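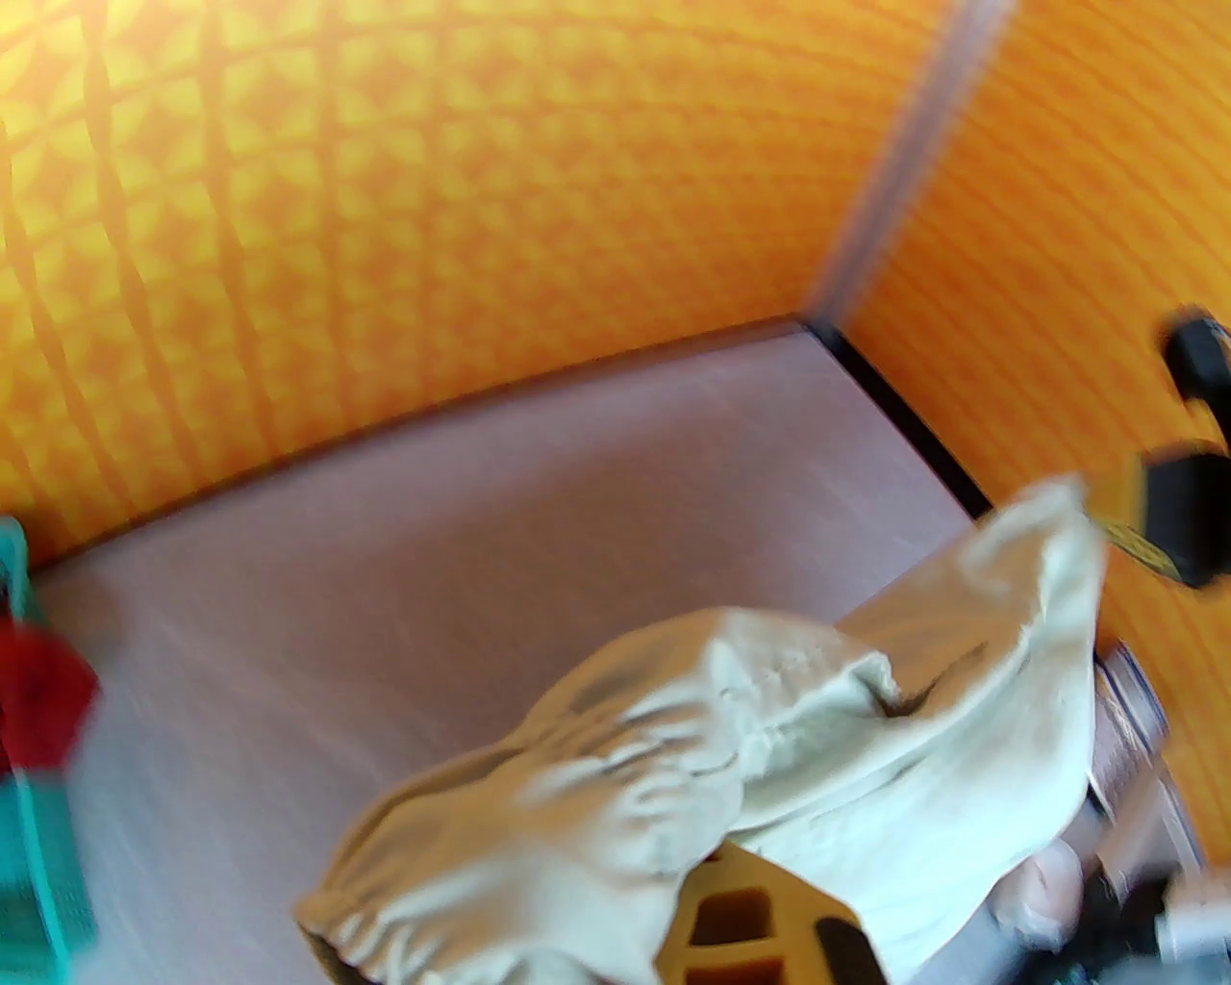 A gripper holds up a pale green cloth in one of Movden's sorting cells.

Laundry robots stopped after grip fault

Movden has switched off four sorting robots at its Villanueva laundry after one of them failed to let go of a garment and pulled a wall fitting out of place.

The fault happened shortly before 6am in August, when the early shift was starting. According to the company, the arm had picked up a cotton top and was told to drop it, but one finger of the gripper stayed closed. The arm carried on to its next position with the cloth still in its grip. The fabric caught on a bracket and the arm kept pulling until a worker pressed the stop button.

No one was hurt. The worker was outside the cell, behind the guard, and was back on shift later that morning.

Amado Dalisay, who manages the site, said the arm should have stopped by itself as soon as the load went above its limit.

"The gripper sticking is a nuisance and we can deal with that," he said. "The arm carrying on is the part we're not happy with. It has a limit set and it went past it."

Engineers from Kernasora, which supplied the arms, spent two days at the laundry. They found lint packed into the finger joint, enough to stop it opening fully. They also found that the load limit had been raised during a software update in the spring, when the site began handling heavier towels, and had not been put back for lighter items.

Kernasora said it had since restored the original setting on all four arms and would ask other customers to check theirs. A revised cover for the finger joint is being tested. Until it is fitted, the joints will be cleaned at the end of every shift instead of once a week.

The Villanueva site handles over 4,000 items a day, mostly workwear and towels from hotels and clinics. Sorting is being done by hand for now. Movden said deliveries to some customers were running a day behind, and that 44 staff had been offered extra hours to help clear the backlog.

A second site, at Plemavow, uses an older model with a different gripper and is working as normal.

Dalisay said two of the arms would go back into use first — on towels only — once the safety checks had been signed off. The others will stay off until the new covers arrive. He did not give a date.

Customers with questions about late deliveries should contact the Villanueva office, which is open until 5pm.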